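Seselholm packing site moves kit sorting to robot arms

The Seselholm site of lab supplier Nikolaidis has put two-armed robot cells to work on its small-parts benches, taking over a share of the sorting and boxing that staff used to do by hand. The first two cells started up in October and a third is being fitted in the same room.

The site puts together sample kits for schools and clinics. Most of the work is small and repetitive: picking up glass containers, tweezers and similar items, placing them in a storage box and closing the lid. Until this fall, eight people did that on each shift, standing at open benches. Six of them now stay on the benches, and the other two look after the cells.

No jobs have been cut, according to the company. The two cell operators on each shift were picked from people who asked for the change, and they got three weeks of training from Istik, the firm that supplied the cells. They set out the items, start each run, clear the table when something has been dropped or placed wrong, and note down what happened.

Each cell has a pair of arms mounted on a shared metal rail along the front of the table, inside an enclosure. Glass is the hardest part of the job, the site says, along with thin plastic pieces that slide when they are touched. Orders that include a lot of either still go to the hand benches.

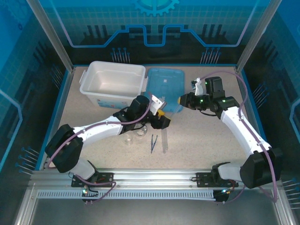 What changes for staff

The clearest change is in the shift pattern. Bench workers used to stay at one station all day. They now swap places every two hours, and the site plans to keep that rule after the third cell is running. Wrist and shoulder complaints were a regular subject at staff meetings before the cells came in, and the company says it will look at sick leave figures next spring before drawing any conclusions.

Pay is less settled. Cell operators get a small skills supplement, which bench workers do not. Staff representatives have asked for the supplement to cover anyone who completes the training, whether or not they are assigned to a cell that month. Talks on that point are still open.

There have been complaints about pace as well. A kit takes longer in a cell than on a bench, and in the first weeks finished boxes came through in uneven batches – nothing for an hour, then a full cart just before the break. The checking station now takes boxes from the cells and the benches in turn, and the late shift starts at 2 p.m. with a short handover at the cells.

Erkham next

Nikolaidis has a second packing site in Erkham, where the same kits are made in smaller numbers. Staff there have been invited to visit Seselholm and try the operator training before any decision is made on equipment. The company has not said how many cells Erkham would get.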